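Galerie: Demontagezelle Jeldale, Beschaffungsplanung

Stand: Samstag, 5. September 2026

Die Zelle am Standort Jeldale dient als Referenz für die Ausstattung der Linie in Dindstead. Aufgabe ist das Entnehmen und Einsetzen von Komponenten in offenen Desktop-Gehäusen. Die Bilder gehören zu Position 2 der Bedarfsliste (Greifer und Handgelenkkamera).
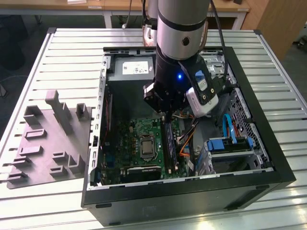 Arbeiten am geöffneten Rechner: Gehäuse mit Zweifingergreifer, außerdem Greifer mit Speichermodul.
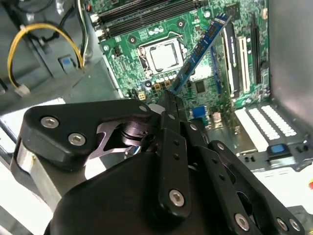

Für Dindstead sind 2 baugleiche Arbeitsplätze vorgesehen. Arm, Greifer und Kamera werden als ein Los ausgeschrieben, der Tisch separat. Angebote liegen von Bilyk und Castside vor. Bilyk bietet die Inbetriebnahme als Pauschale an, Castside rechnet nach Aufwand ab. Ein Vergleich der Endpreise ist daher erst nach Festlegung des Abnahmeumfangs möglich.

Ersatzteile: Greiferfinger gelten als Verschleißteil und werden im Betriebsbudget geführt, nicht in der Investition. Angesetzt sind 10 Paar pro Jahr. Werkstückaufnahmen fertigt der Standort selbst; Material und Druckzeit laufen über die Kostenstelle der Werkstatt.

Für die Abnahme werden einige 50 Gehäuse verschiedener Bauart benötigt. Die Bereitstellung ist Sache des Auftraggebers und im Angebot von Castside ausdrücklich ausgenommen. Liefertermin laut beiden Angeboten: Juni. Offen sind noch die Kabelführung am Arm und die Wartungsstufe ab dem zweiten Betriebsjahr.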